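Nurko hand-held gripper kit: gallery from the hire period
Posted Nov 21, 2020 by Darragh Fitzgerald
Filed under: Kit on test

Nurko hires out hand-held grippers by the week. You hold one in your hand, do the job with it, and the footage and finger movements are meant to teach a robot arm to do the same. The brochure says anybody can be "productive in minutes". I have read that line in brochures for label printers, pallet wrappers and one very bad floor scrubber, so I went in with my arms folded.

We took the standard package for a week. The quote was £1484 before VAT, and £1738 by the time delivery, a second strap set and something called onboarding had been added. Onboarding was a phone call. Kumaresan Mudaliar did most of the sessions and I did the complaining. We had looked at Zarmont first, who wanted £1233 but would not say who pays when a finger snaps.

What you are sold

The sales sheet promises a tool that "disappears in the hand". It does not. After a morning of picking up small soft things and putting them down again, my wrist knew all about it. Kumaresan has bigger hands and minded less, though he still swapped sides after lunch.

The software side is by Ciltov and comes as a separate login, a separate manual and a separate helpdesk. Each helpdesk told us to ring the other one. The upload page accepted 96 recordings on the first day and then logged me out without saying whether it had kept them. It had, as I found out on the Monday.

The straps are the weak point for me. They are fiddly to set with one hand, and you only ever have one hand free. Mägi sell a padded replacement, which tells you something, and Nurko's own price list has one too, at a price I won't repeat.

At work

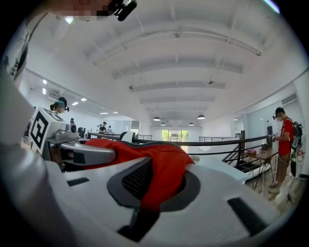 Right-hand gripper, upstairs. Marker block on the left, red pad across the middle, and a colleague over by the table on the right.

Would I hire it again? For one week, with a fixed list of tasks and the delivery charge argued down, perhaps. I would not sign the March renewal they keep emailing me about until somebody shows me an arm doing a useful job on the strength of recordings like ours. I asked for that twice. The first time I got a video with music on it, and the second time I got the same video.

Kumaresan wants it noted that he liked the grip. Noted.

Comments are open. If you have had the left and right units running together for longer than a week, I'd like to hear how the straps held up.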